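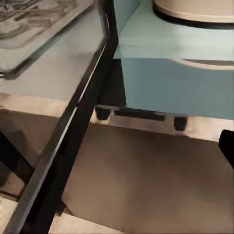

My first week at Gruncombe I opened the same drawer so many times that I started opening it in my sleep. My husband says I reached out and tugged the quilt toward me, very slowly, and then said "success" in a flat little voice and rolled over. I believe him.

The job was easy to explain to my mother and hard to explain to anybody else. There was a kitchen that existed only inside the computer. There was an arm in it, and I drove the arm with a thing like a fat pen on a hinge. I opened drawers, I shut drawers, and every time I did, the machine kept a copy, and later on a program would chew through all the copies and learn to do it without me. Mom said, "So you're teaching it chores." Yes, Mom! Ninety percent of college was for this.

The kitchen was called Biltis. All the kitchens had names, and Biltis was the pale blue one, the one the new people got. You worked from the wrist view most of the day, which meant you saw the world the way a hand would see it if a hand had an eye. Everything tilts. A cabinet edge comes swinging up like a highway guardrail and you don't know where you are until you spot the handle.

Ingvild Bråten trained me. She'd been there since the company was two desks over a tire shop, and she drove the arm the way some people knit, looking mostly at you. "Come in low," she told me. "Then wait. Then close." I came in high and rammed the counter. "That's fine," she said. "Throw it out and go again."

We threw out a lot. You had a pedal for keep and a pedal for toss, and the target was 35 keeps a shift, and on my second day I had 2. I drove home with the radio off.

By the end of the month I was good, and that was when the trouble with Knut Wegener began.

Knut ran the training side, upstairs. He came down on Friday, April 8, 2022 (I know the date because it was my birthday and there was a grocery store cake on the filing cabinet) and he stood behind my chair for a while with a fork in his hand.

"Your drawers are too nice," he said.

I said thank you.

"No, I mean it's a problem. Your last 100 are all the same drawer. Straight in, grab, pull. If it ever misses the handle it has no idea what to do next. It's never seen anybody miss."

"I tossed the misses."

"Right," said Knut. "Could you stop?"

I looked over at Ingvild and she was very busy with her frosting.

So after the cake I sat back down and tried to be bad at it, and I want to tell you it's awful, being bad on purpose! I'd aim off to one side and it looked fake even to me. I'd bump the cabinet and it was the bump of somebody who'd decided to bump. Knut watched a few of them on the Jakubowski, the big old monitor everybody fought over, and scratched his ear and said they looked like a kid faking a limp.

What worked was my husband calling. I had the phone wedged against my shoulder and he was asking where the charger for the drill was, and I was saying hall closet, no, the other hall closet, and the whole time I was driving. I slid right past the handle. I backed up, came in again, caught the edge, lost it, swore, and got it on the third try. I pressed keep before I'd thought about it.

"That one," Knut said. He'd been on the stairs. "More of that one."

For the rest of April, then, Ingvild talked to me while I worked. That was her whole assignment. She told me about her sister's divorce and a goat her uncle had, and how Vustard, our big customer, had once sent back an entire delivery over one cupboard. I missed handles. I came in crooked and fixed it. I laughed in the middle of a pull and there's a wobble in that one you could see from across the room.

When we closed out Biltis we had 1095 keeps. They ran the trained arm on a Tuesday and the bunch of us crowded in around the Jakubowski to watch it go with no one on the pen.

It came in low. It waited. It went for the handle and missed, a little to the right, and it stopped there, and I swear I felt it in my own wrist. Then it backed off and drifted around and came at it again with this small wobble.

"That's the goat," Ingvild said.

I said I thought it was the divorce, and we were still arguing about it when the drawer slid open and Knut started asking who was free to do the cabinets.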